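Shared bench notebook, Coltside room
Thursday, August 22, 2019. Pencils, trays and the long table
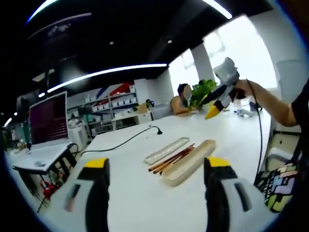 Gurwood wrote back overnight about the pencil kits, and the gist was that they would like the pencils packed inside the cases from now on, points all facing the same way, because the kids at the last workshop spent the first ten minutes digging for them. Fair enough! They also asked whether we could drop the trays altogether and save on postage. I'm less sure about that one and I'll get to it.

So today was mostly pencils. I had the long white table and I wanted to settle three things: does the case hold what we say it holds, is the narrow clear tray any use to anyone, and which way should the pencils point when you hand the whole lot to somebody at a drawing session.

Cases first. The cream ones from Skoner are nice to look at and a bit mean inside. I got 15 pencils in and the zipper closed, but it took some persuading, and when I opened it again two of them had ridden up and were poking at the lining. With 12 it closes like it should. I know the kit sheet says 15. I'd change the kit sheet. (Whoever does the next version, the number is in two places, the contents list and the little line under the heading. I missed the second one in February and we had a whole run that disagreed with itself.)

Cream was a gamble, by the way. Graphite gets on everything and I can already see where I've been handling the first one. It wipes off the outside with a damp cloth, mostly. Inside the zipper, forget it. I asked for a darker color last time and was told 500 minimum, and we need 142, so cream it is unless someone feels like storing a few hundred spare pencil cases under their desk.

Trays. I really like the tray. It's narrow enough to sit next to a sheet of paper without taking over, and being clear you can see what you've got left in it. What I don't like is that pencils go in lengthwise or they don't go in at all, and people at a workshop do not put pencils back lengthwise, they drop them on top and keep talking. I tried it both ways all morning. Put away carefully it's lovely. Put away the way I put things away when I'm thinking about something else, half the pencils end up lying across the top of it and then on the table.

One idea: set the tray at a slant to the case so that when you reach over you naturally lay the pencil along it. This helped me a little. It may only have helped because I was paying attention by then, so take it with a pinch of salt and try it yourself before you repeat it to Gurwood.

Pencils. Thin brown wood, from the Tkachenko box on the bottom shelf, item 3541. I sharpened a batch by hand and a batch in the crank sharpener. The crank gives a longer point that snaps if you so much as look at it. By hand it's shorter and a bit ugly and it survives being in a case on a bus. I'd go with short points for anything that gets mailed. Also the shavings: please empty the sharpener when it's your turn, it was packed solid and I got a lapful.

Points facing the same way, yes, agreed, no argument from me. I'd have them point toward the zipper pull, so you open the case from the blunt end and don't get stabbed in the fingertips. Gurwood didn't say which way and I'd like to tell them before they tell us.

Table notes while I'm at it. The window end is great until the sun comes round and then white paper on a white table is a misery. Do drawing tests at the other end. Pencils also roll on this surface, the round ones especially. I chased one across the floor twice. A sheet of the gray felt under the kit would fix it, and I think there's still a roll of it behind the door, if it hasn't been used for chair legs.

On dropping the trays: my vote is keep them for the workshop sets, where they stay on the table all day, and leave them out of the mailed kits. That gets Gurwood most of the postage they're after. I haven't weighed one with and without packaging yet, the small scale needs a battery.

Still to do:
Weigh a kit with the tray and a kit without
Fix the count on the kit sheet, both places
Ask Skoner if the same case comes a bit longer
Find the felt
Reply to Gurwood about which way the points go
AAA battery for the scale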